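Questions about the parliamentary vote on the Tapley deployment

When does the current authorisation lapse?
Aug 31, 2025. Personnel already in theatre may stay during an orderly drawdown, but no new rotation may depart.

Does the government need a vote to renew it?
No. Deployment is a Crown prerogative. The Girkley motion, tabled in May, asks for a recorded division on any extension beyond 10 weeks, but it does not bind cabinet.

How many personnel are covered?
The ceiling is 200, all ranks. Contractors employed by Zunitz at the Iritano airfield are excluded from the ceiling — their numbers are reported separately to the defence committee.

Have any government members broken ranks?
Two have said they will vote for the motion. Neither has left caucus.

Can I make a submission?
Written submissions are accepted from residents and organizations. Keep them to two pages and cite the motion by name.
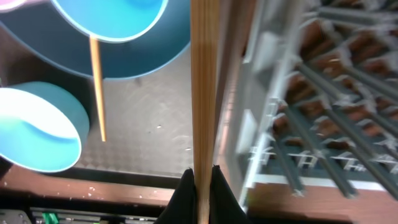

Mireille Harb: The answer on contractors should give the reporting interval. My MP's office could not tell me whether it is quarterly or annual.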